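I've been meaning to write about buttons for months now, which I realize is not the most thrilling opening line, but bear with me because I have a lot of feelings about buttons and my family has stopped pretending to listen.

It started in August, when my aunt Sulastri was clearing out the back bedroom and handed me a cookie tin that weighed about as much as a small dog. You know the kind of tin. Everybody's grandmother had one, and you'd pry off the lid hoping for shortbread and get a face full of sewing notions instead. This one had been my grandmother's and then my aunt's, and now I suppose it's mine, and inside were shirt buttons and coat buttons and those fat leather ones that look like little footballs, plus a thimble, a broken zipper pull and a bus ticket so faded I couldn't make out where anyone had been going.

I sat down on the rug with it at two in the afternoon and the next time I looked up it was getting dark and I hadn't even thought about dinner.

I can't sew. Or I couldn't, anyway. For most of my adult life, if a button came off a shirt, that shirt went to live on the chair in the corner of the bedroom, and after a decent period of mourning it went in the donation bag. I'm not proud of it! I had a perfectly good coat in there for 2 whole winters because the top button had gone, and I walked around with my scarf stuffed into the gap like a person who'd gotten dressed during a fire drill.

So I decided I would learn to mend. Only the small stuff to begin with (buttons, hems, the odd seam under an arm), nothing that needed a machine or a pattern or any kind of math.

My friend Wulan taught me most of what I know, over a couple of very long evenings and a truly unreasonable amount of tea. She showed me how to put a toothpick across the top of the button while you stitch so there's a bit of slack, and then you slide it out and wind the thread around underneath to make a little stalk. I had no idea that was a thing. All the buttons I'd ever sewn on before were clamped down so tight the fabric puckered, and then of course they popped right off again the first time I sat down to a big lunch.

She also told me to stop buying the cheapest thread, and I argued, and she was right. I ended up ordering a box of spools from Cevar, 19 colors, and I've used maybe four of them so far. White, navy, black, and a sort of mushroomy brown that seems to go with everything my husband owns. The orange is beautiful and I'm sure its day will come.

The coat was first. I picked a button from the tin that didn't match the others at all, a dark green one with a swirl in it, and I wore that coat to the grocery store feeling like I was on a runway. Then came a pillowcase, and Fikri's school pants, where the hem had been held up with masking tape (I wasn't going to mention the tape, but there we are). After that I got a bit carried away and offered to mend things for other people, and my neighbor Dimas came over with a whole armful of work shirts and a slightly guilty expression. I did every one of them. It took me the better part of a week, with the radio on and my feet up on the ottoman, and he paid me in tomatoes from his garden.

What I've come to love is how slow it is. My hands are busy and my head gets to wander off on its own. I've remembered things I hadn't thought about in years, like the smell of my grandmother's hall closet, and the way she'd bite the thread off with her teeth and then tell me never, ever to do that.

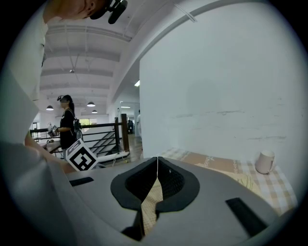 I do bite the thread, by the way. I own three pairs of scissors and can never find any of them once I've sat down.

Next on my list is darning, which scares me a little. I have a gray sweater with a hole in the elbow you could put a plum through, and Wulan says I should start on a sock instead, something with lower stakes. She's lending me her darning mushroom as soon as she finds it. In the meantime I've got a bathrobe with a torn pocket and half a pot of tea, so I'm going to go and see if that orange thread will work.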